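Search this forum
Enter keywords

Bulb and Perennial Problems
Daffodils coming up blind, second year
Posted in March by drumlin_row

I have 200 daffodils in a raised bed at Fustmont, planted two falls ago at six inches. First spring was fine. Last spring more than half came up blind, and this year I see leaves and almost no buds. The soil test gave pH 6.4, phosphorus adequate, potassium low. Full sun until the maples leaf out. I cut the foliage in early May. Is it the potassium or the depth? 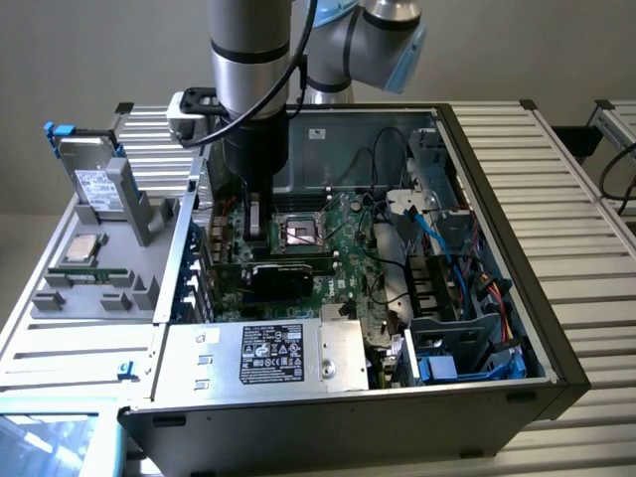 clayfoot
Neither, most likely. Early May is too soon to cut. The bulb builds next year's flower from those leaves, and you need six weeks of green after bloom. Leave them until they yellow.

peatless
Disagree that it explains all of it. I cut early for years on heavy soil and lost perhaps a tenth of the blooms. Dig one clump. If the bulbs are soft at the neck or show brown rings when sliced across, you have bulb fly or basal rot, and foliage timing is irrelevant.

drumlin_row
Dug one clump. Bulbs are firm, no rings, no tunnels. They are small, though, and what was one bulb is now five or six. 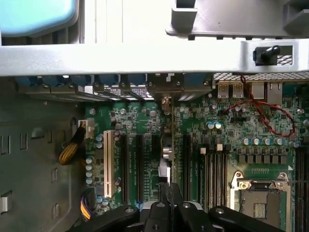 clayfoot
Then they have split, and the offsets are below flowering size. Lift when the leaves die back, grade them, replant the large ones at three times their own height. Line out the small ones somewhere else for two years.

peatless
Agreed on lifting. I would still correct the potassium. Sulfate of potash at the label rate, worked in before replanting. Avoid lawn fertilizer, as high nitrogen gives you leaf and offsets.

ridge_411
Before you lift anything, label the clumps that did flower. Mixed stock goes blind unevenly, and you want to know which ones to keep.

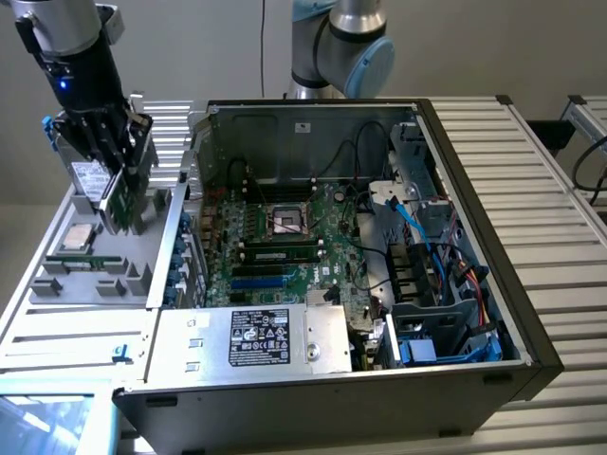 drumlin_row
Only 17 clumps have buds, so labeling is easy enough. Last time I wrote on plastic tags in marker and it had faded by fall. I would prefer a printed sticker, white with small text like the one to the left of the green card in the photo, stuck to a metal stake. Does the adhesive hold through a winter?

ridge_411
Paper, no. Polyester, yes, if the stake is clean and dry when you apply it. Soft pencil on zinc also works and costs less.

clayfoot
Pencil on zinc. Mine are legible after nine years.

peatless
Mine were not, but our soil is acid.

Recent threads
Tulips with streaked petals
Storing dahlias in a damp basement
Grape hyacinth spreading into lawn
Crocus eaten at ground level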